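The controller at Trenine has moved her company onto new accounting software 2 times, and she would like it known that she volunteered for neither. "The first one was sold to us in a single lunch," she says. "It was a very good lunch."

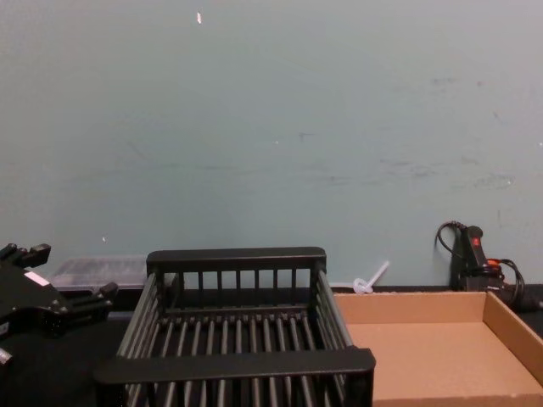 The second move, to a package from Dritum, took 4 months and turned up 469 vendor records, many of them the same vendor. "We had Krishnan in there under every spelling you can think of – and we paid them promptly under most of them." 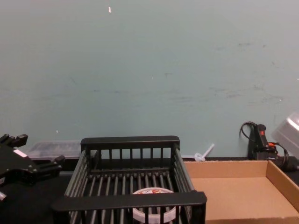

Black basket and cardboard box in front of the wall.

Month-end close now takes four days, down from 10. Her boss has asked what she does with the spare time. "I told him I reconcile," she says. 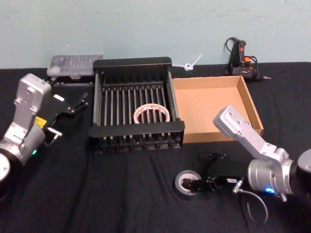

What she would ask a vendor now

"Who answers the phone in May."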